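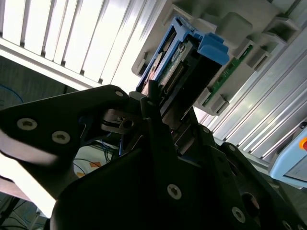 *Blue caddy in the light gray chassis.*

**zerkgate_ops**
Scrub on the Gerau pool takes 70 hours. Before the June firmware it took 31. 343 datasets, raidz2, no errors logged. Is this fragmentation or a bad disk?

**pokska**
Check per-disk latency first. One slow drive holds back the whole vdev and SMART will still say PASSED.

**V. Oberholzer**
Disagree on the order. Snapshots first. Over that many datasets, metadata reads dominate and every disk looks slow.

**pokska**
Snapshots don't double a scrub overnight. Firmware changed, so look at the firmware. Is the write cache still on?

**zerkgate_ops**
Cache is on for all but 3. Average wait on those is 41 ms, the rest sit at 9.

**V. Oberholzer**
Write cache has little to do with a scrub, which is nearly all reads. 41 ms is still too high. Same backplane?

**zerkgate_ops**
Same backplane, same cable. Link negotiated at 3 Gb/s.

**zaugg**
Reseat the cable, then swap it. Don't pull drives until the link speed is sorted.

**pokska**
Agreed on the cable. I'd still roll one drive back to the old firmware and compare.

**zerkgate_ops**
Cable ordered. Will post zpool iostat -l output after the next scrub.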